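Last updated: November

Visit report: open day at the Jaslow glassworks

The Jaslow works opens to the public once a year, and this was my first time inside. I went on the morning visit, which starts at 9.30 at the gatehouse on the river side. Parking is on the old coal yard and it fills up early. The bus from Valtonen stops at the bottom of the lane, and the walk up takes ten minutes.

The works makes flat and shaped glass for furniture, mainly table tops and shelves, and sells most of it to other firms. The guide gave us the figures at the start. There are 189 people on the payroll, and in a normal week they send out 2,140 finished pieces. In late autumn it goes up a bit because of the Christmas orders.

We began in the store, where the sheets stand on edge in steel racks. They arrive by lorry from Daron and are checked under a lamp before anyone signs for them. Next was the cutting hall. A round top is scored in one pass, then the corners are snapped off by hand. It is a small noise for such a big sheet. The offcuts go into a skip and back to Daron to be melted again.

Edge grinding was the loudest part and we were given ear plugs. The wheels run under water the whole time, so the floor is wet and you need decent shoes. I had been told this in the booking email and still wore the wrong ones.

The toughening furnace was the part most people had come for. You stand behind a rail and watch the panes roll in and out on ceramic rollers. The guide said toughened glass can't be cut or drilled afterwards, so every hole has to be made before it goes in. A test pane was broken in a box for us and fell into small blunt lumps. The children asked for a second one and got it.

Last came packing, then the Astis showroom across the yard, where finished tables are set out with chairs, bowls and so on. Prices are on small cards - the cheapest round table I saw was 353 and the oval ones started at 800. There is a seconds corner at the back, with marks you would have to look for. I bought a shelf.

Tea and cake were in the canteen until 1 o'clock. The tour took just over two hours, with a lot of standing and one flight of metal stairs. There is a lift, but you need to ask for it when you book.

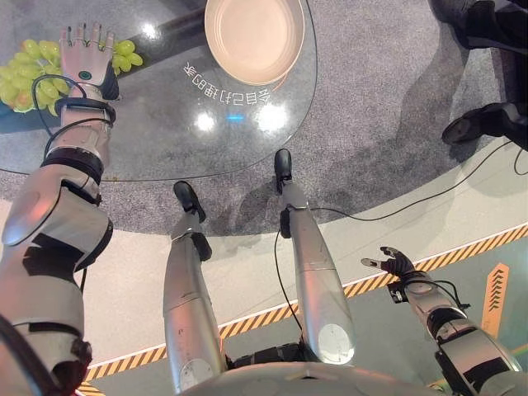 Round glass table, with green grapes.

Related
Valtonen paper mill: visit report
Daron lock and pumping station
A morning at the Astis furniture fair
Getting to Jaslow by bus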